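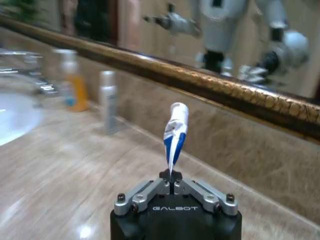
Chapter 7
Fixtures, Fittings and the End of the Lease

By now you have followed a building from a bare site through planning, finance and construction, and you have seen how a lease is put together and signed. It would be pleasant to leave matters there, with the doors open and the rent coming in, but leases end, and when they do somebody has to decide what stays behind and what goes off in the van. This chapter is about that decision, and about the surprisingly large sums of money that can hang on it.

Let us begin with a building we shall come back to several times. Gunn House, in the town of Pevlow, has 3,973 square metres of floor space on five storeys. The lower two are let as offices to a firm called Tenano, and the upper three are divided into 31 serviced apartments run by an operator, Proda, under a single lease. When Proda moved in, the apartments were little more than plastered walls and capped pipes. Over the following year it put in kitchens, bathrooms, wardrobes, blinds and light fittings, all at its own expense, and (as so often happens when everyone is busy and on good terms) very little of it was written down. 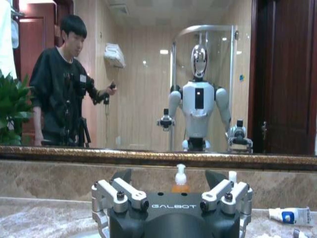

Now suppose that Proda decides to leave in March. Can it take the kitchens? Must it take them, if the landlord would like the rooms returned to bare plaster? And if it leaves everything in place, should the landlord pay for it? You may already have a feeling about the fair answer to each of these, and I would encourage you to jot it down before reading on, as it is always interesting to see how far one's instincts and the usual practice agree.

The traditional starting point is to ask two questions of each item. How firmly is it attached to the building, and why was it put there? A free-standing lamp rests by its own weight and will normally be a fitting, which belongs to whoever brought it. A basin plumbed into the wall is much more likely to be a fixture, and so to be treated as part of the building itself. Between the two lies a broad and rather muddy stretch of ground. A large mirror, for instance, may be hung on a hook or fixed permanently to the wall, and the answer may well differ. 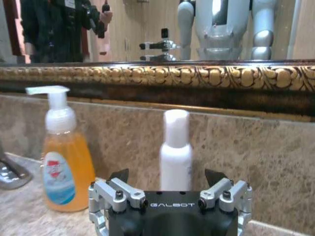
Figure 7.1 A bathroom vanity with a granite countertop and a gold-framed mirror.

In Section 7.1 we take these two questions in turn. Section 7.2 looks at tenant's fixtures, the items a business tenant may remove although they are attached, and Section 7.3 deals with licences to alter and the duty to reinstate. Do keep the Gunn House floor plans from Chapter 5 within reach, for you will need them in the first exercise.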